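Chapter 4
The Turnaround: Getting Back to the Top of the Song

I learned my first turnaround wrong, and I played it wrong for two years before anybody bothered to tell me. I'd like to save you the trouble, so we're going to spend this whole chapter on the last two bars of a verse. Yes, the whole chapter! Get your guitar in tune, and go back and play through the shuffle at the end of Chapter 3 a few times before you read on.
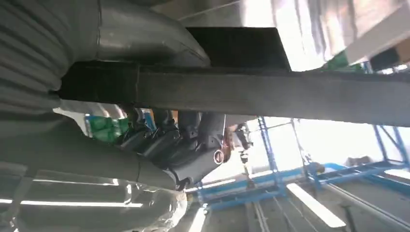
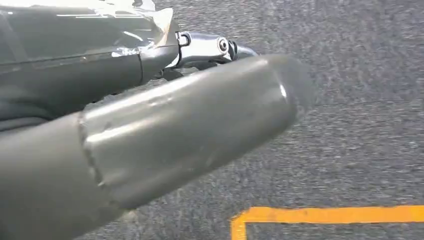 Equipment up close, two views.

Okay, so what is a turnaround? Say you're playing a blues in E. You've gone to the A chord and come back, you've hit the B and slid down through the A again, and now you're home on E with two bars left over. You could sit there and strum E until the singer comes back in (plenty of people do, and plenty of good records were made that way). But the ear gets restless. A turnaround is a little bit of melody or a quick chord change that fills those two bars and leaves you on the B7, and that B7 is what makes everybody in the room feel the next verse coming.

The one I got wrong was from a song called "Gravwood." My teacher back then was Cayetano Sepúlveda, who had a Saturday-night kind of right hand and almost no patience, and he played it for me once at full speed and went to get coffee. I heard the walk down and copied that part pretty well. What I missed was where it started. I came in on beat one, and he came in on beat two, after letting the low E string ring by itself. So every time we played together I got to the B7 early and hung around there waiting for him, feeling clever about how fast I was.

That's why I'm going to make you count out loud in this chapter. I know, I know. It feels silly and your family will complain. Do it anyway, and tap your foot, and don't touch the walk-down until you can say "one" and hear that low string all by itself.

We'll start with the plain version in E, two notes at a time on the third string and the first string, with the first string staying open the whole way. Then we'll move the same idea to A, where your fingers have to stretch a bit more. After that comes "Skostberg Waltz," which has three beats to the bar and a completely different feel, and I put it in mostly because I love it (the tune is pretty enough to play with no singer at all). The last section is about leaving the turnaround out, and I'd ask you not to skip to it.

Give yourself 15 minutes a day on this material, with a metronome if you own one. Slow is fine. I still play the E version slowly when I'm warming up, and I still like how it sounds that way.

Words to know before you start: turnaround, walk-down, pickup note, dominant seventh, open string.

4.1 The Plain Turnaround in E

Put your first finger on the third string at the first fret and leave it there for a second while you find the open first string with your ring finger on the picking hand. Pluck them together. If that already sounds like a blues to you, good, we can get going.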